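Andwood Tillari Dining Table: Review After Daily Use

Posted 25 June 2021
Reviewed by Aranka Csizmadia

The Tillari is a four-leg dining table sold flat-packed by Andwood. I bought one in May to replace a veneered table whose top had bubbled near the heater. It has served as a dinner table and a sewing surface since then, and this review covers both uses.

Assembly

The carton is heavy and should be opened on the floor. Each leg takes two bolts into a steel corner plate, and the plates are already fixed to the apron. The hex key in the hardware bag is too short to get good leverage on the inner bolts. A T-handle key of the same size makes the job much easier. One person can fit the legs with the top face down on a blanket, but turning the table over takes two. My neighbor Pouran Abbasi took the other end.

The instructions call for a final tightening after a week. Do it. Two of my inner bolts took another quarter turn.

Surface

The top is solid wood with a factory oil finish, and the grain runs lengthwise. The color was slightly redder than the sample chip Andwood mailed me. There was one filled knot near a corner, flush and well matched.

Out of the box the finish felt a little rough along the end grain. I went over it with 300 grit paper by hand, wiped it down, and put on one thin coat of the maker's oil. It was dry to the touch by the next morning. I did not see a need for anything finer, although the care leaflet suggests 1000 grit for people who want a smoother feel.
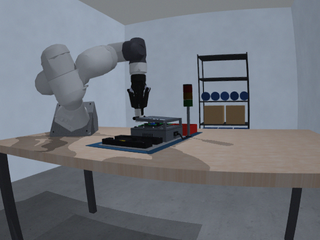

Water left standing overnight raised a faint ring, which went away with a second wipe of oil. Coffee cleaned up without a mark after ten minutes. Red wine left a shadow that is still visible in low side light. Hot pans need a trivet -- the leaflet is clear on this and I did not test it.

Stability

With the bolts tight there is no racking when I lean on a corner. A sewing machine at full speed makes the far end hum slightly. Felt pads under the feet reduced this. There are no leveling feet, so on an uneven floor you will be cutting shims. Mine needed one, at the back left leg.

Clearance under the apron is fine for ordinary chairs, but chairs with arms will not push all the way in. Measure yours before ordering.

Verdict

A plain, stiff table with a top that can be repaired at home. I would mark it down for the hex key and the missing leveling feet. Oil it before the first meal.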